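夹爪夹坏手机壳:Jarnis的“零损伤”还差一份完整记录

Jarnis去年8月开始推广装壳工位方案时,宣传页上写的是“对软质外壳零损伤”。本刊当时就问过这个数字怎么来的,没有得到答复。年底,承接试做的Sutine交出了第一份故障汇总:547次夹取里,有60次的手机壳上沿留下压痕或变形,其中几只连边框都裂了。

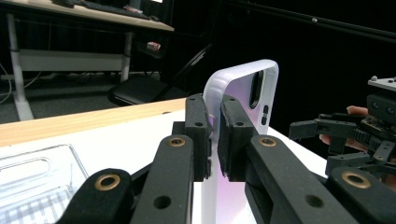

尚塔尔·麦金太尔(Chantal McIntyre)

厂方的解释是“操作人员对位偏差”。这个说法我听过太多次。夹爪只要一出毛病,先怪的总是握着它的那只手。可汇总表里既没有对位数据,也没有逐次的夹持力,只有一栏“结果”,填着“合格”或“不合格”。凭这一栏就判定是人的责任,未免太快。

Sutine的工艺负责人泰森·弗里森(Tyson Friesen)倒是说了句实在话:软件里的夹持力上限设成了642,单位却没有写进交接文件,现场有人当成原始读数,有人当成换算后的数值。厂方后来把上限改到300,压痕少了,滑脱却多了起来。滑脱的次数,汇总里一个字也没提。 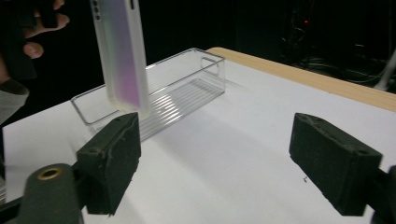

手机壳本来就不是好夹的东西。它薄,会弯,开口一侧几乎没有支撑,套着手机和空着的时候受力完全不同,用同一组参数应付两种情况,我不看好。指垫也该查。两指内侧贴的黑色泡棉,边缘已经毛糙不平,接触面还剩多少是平整的,汇总里没有记录,更换周期同样查不到。泡棉不平,压力就会集中到几个点上,力的上限设得再保守也未必管用。

安全方面还有一处让人不放心。装壳时常有人从旁递料,手离夹爪不远,而现行规程只规定了松开扳机后的复位时间,没有写夹持中断电时指爪停在什么位置。弗里森说他们提过这一条,厂方回复“下一版考虑”。

Jarnis计划把同一方案搬到Brustiria的产线上。在那之前,我希望看到三样东西:带单位的夹持力日志、指垫的更换记录,还有把滑脱算进去的故障率。本刊已将这份清单书面发给厂方,截至发稿尚未收到回复。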